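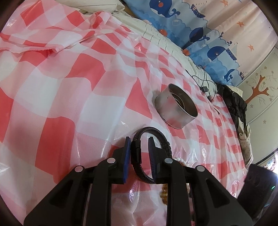 Should a leather bracelet and a string of pearls be stored in the same tin?
Keep them apart. Leather needs air and a dry place, and pearls scratch easily against a metal clasp.

Household Textiles and Small Goods
Unit 6 handout: Sorting and storing everyday jewelry
Instructor: Saoirse Gilmartin
Grinmont Adult Learning

Read this before the practical. Bring four or five pieces of your own, nothing valuable, and a container with a lid.

1. The work surface

Cover the bed or table before you start. A plastic sheet wipes clean, and a checkered one is fine, but small clear beads can get lost against a busy pattern. Smooth the sheet where you plan to work. Folds collect beads and earring backs.

2. Sorting by material

Sort by what the piece is made of. Color and price don't matter at this stage.

Leather, including braided bands. Wipe with a dry cloth. Close the clasp and store the band as a loose loop. A braid that is folded flat for months will keep the bend.

Pearls. Wipe with a soft, barely damp cloth and let them dry flat. Don't hang them, as the thread stretches. Imitation pearls get the same treatment because the coating can peel.

Amber and amber-colored beads. Many are resin, glass or plastic, and you can't always tell by looking. Treat them all as amber: no alcohol, no perfume, no hot water. Each strand goes in its own cloth pouch.

Plain metal. Last to be cleaned, first to go back in the box.

3. Tins

A round metal tin is good for short-term storage and for travel. Line the bottom and sides with felt or a folded cotton handkerchief. Check the inside of the rim with a fingertip; if it is rough, use the tin for buttons. One kind of material per tin. Label the lid, and put the lid back on before you move to the next pile.

4. Restringing

The Follholm thread we use in class comes in spools of 50 and 100 yards. One small spool is plenty for this unit. Knot between pearls. Amber-colored beads may be strung without knots if the holes are smooth.

For next session

Finish the storage worksheet and read the Prandis booklet up to the section on clasps. The Engelbrecht chart of metals is on the course page. Questions about broken clasps will be taken at the start.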